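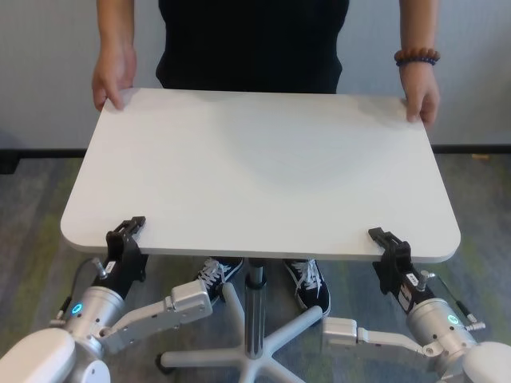

urnunetti
I was at the open day in Plelport in April and want to share my notes. The best part for me was the table carrying. The two grippers hold the near edge of the white top, and the visitor holds the left and right sides. I stood close and could have a turn also.

ziver33
Was it quick? Last year everything was so slow.

urnunetti
Slow, yes – but calm. I did not mind.

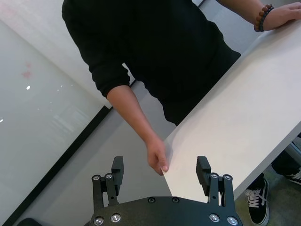 Both hands on the table, open gripper in front.

plel_1412
I must disagree a little. A table with one leg is an easy thing. I would like to see them carry a sofa.

urnunetti
It is a fair point. But for an open day I prefer the easy thing, with time for questions.
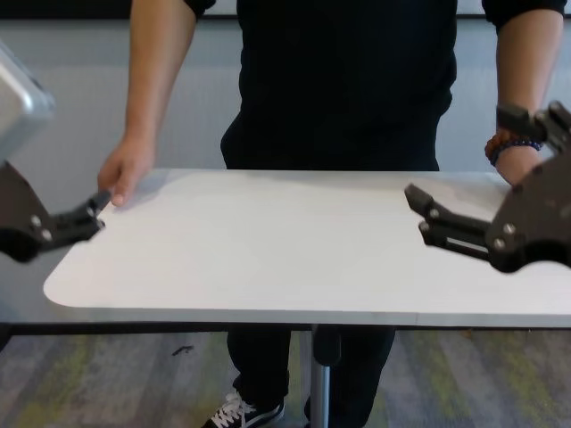 Ní Chonaill
For me the weak side was the talk. Two short speeches and very little on how the arms know when a human pulls. Did anybody ask this?

ziver33
I would also like to know it.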